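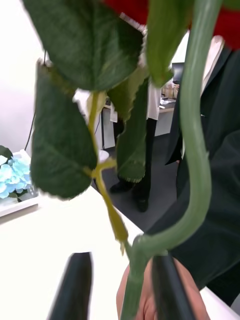
Chapter 6
The Gripper: Fingers, Pads and the Camera Behind Them

Print this page | E-mail this page

I have a bad habit when I walk up to a machine that's dropping things, and you probably have it too: I look at the arm first. The arm is big and expensive and it moves, so it must be the guilty party, right? In most of the calls I've been on, the trouble was in the last few inches, down where the fingers are. Take an artificial stem like the one in the opening photo. It goes up in an S, it's got little bumps along it, and one finger is pressed against the thick part near the base while a person's hand is right there at the lower part of the stem too. Look at how much foliage is hanging over those two black fingers! All of those leaves are in the camera's view as well, and we'll come back to that, but for now keep your eye on the place where finger meets stem, because most of this chapter happens in a patch you could cover with a postage stamp.

The cell I'll use all through the chapter is one I looked after for a good while at Bralness, where it put artificial flowers into display trays. We called it the Petchrat cell, after the product line it was built for, and the name stuck even when the line changed. It has one arm, a two-finger gripper, a small camera at the wrist and a table. If you've worked through Chapter 5 you already know how to bring a cell like this to a safe stop, and I'm going to assume you've done that before your hands go anywhere near it. Powered jogging near a person has its own rules (your site's rules, and they beat mine every time).

6.1 What the fingers have to do

A finger has a dull job. It closes, it touches, it holds, it opens. What makes it interesting is that the thing being held gets a vote. A metal block sits between two flat pads like it was born there. A curved stem touches the pads at one or two small spots, and it would love to roll. Move your grip up or down by the width of a pencil and you might land on a bump, which tips the whole stem, and now the leaves at the top have swung a surprising distance sideways.

When I first set up the Petchrat cell I did what everybody does and cranked up the force. The stems stopped rolling, sure, but they came out with flat spots. So I backed it off and spent an afternoon on grip position, and that got me most of the way. My rule since then: find the place first, then find the force. If you do it the other way around you end up with a high number that hides a bad position, and the next person inherits it.

A word on spare pads. Ours came from Talico in bags of 18 and I always wanted one unopened bag on the shelf. Pads are cheap. Waiting for pads is terrible.

6.2 Looking before touching

Before you pick up a tool, stand there and watch a few cycles from outside the guard. I mean really watch, with your coffee down. Do both fingers reach the part at the same moment, or does one get there first and shove it? Does the stem turn as it lifts? Does anything hanging off the part brush the fingers on the way in?

Then look at what the camera sees, on the monitor, at the same points in the cycle. People skip this, and I did too for an embarrassingly long time. A wrist camera rides along with the gripper, so once a leafy part is up close, the leaves can fill most of the view. Your eyes, from two steps back, see a stem in a gripper. The camera may see a great wall of green. If your cell checks the grip by image, that difference will cost you a weekend someday.

6.3 The regular check

I kept the regular check at Bralness short on purpose, so that it would get done. We ran it every 2000 cycles, and it went like this:

Stop the cell and lock it out.
Wipe both pads with a dry, lint-free cloth.
Run a fingertip over each pad and feel for grooves, glaze or a lifted corner.
Wiggle each finger gently, side to side, then front to back.
Check the finger screws against their paint marks.
Clean the camera window.
Follow the cable with your eyes all the way up the wrist, and bend nothing.
Release the lockout and run one slow cycle with a test stem.

The wiggle is where you'll learn the most. A healthy finger feels like part of the arm. A worn one has a tiny click in it, and once you've felt that click you'll never mistake it for anything else. Write down which finger it was! "Gripper loose" in a logbook is nearly useless to the night shift.

6.4 A fault worth walking through

One September the cell began losing stems, always on the way to the tray, and never on the first few after a restart. We changed the pads. No difference. We swapped the supply over to a spare valve from the old Flunidel machine, and that didn't help either. I logged 410 picks by hand with a clipboard before I noticed that the losses came in bunches, whenever the cell had been running long enough to warm up. One finger screw had lost its grip on the thread and was easing off as things got warm. It took 2 minutes to fix.

We'll take that fault apart properly in 6.7, log sheet and all. First we need to get a finger off the gripper and back on again with its alignment intact, so find your hex keys and turn to Section 6.5.

Print this page | E-mail this page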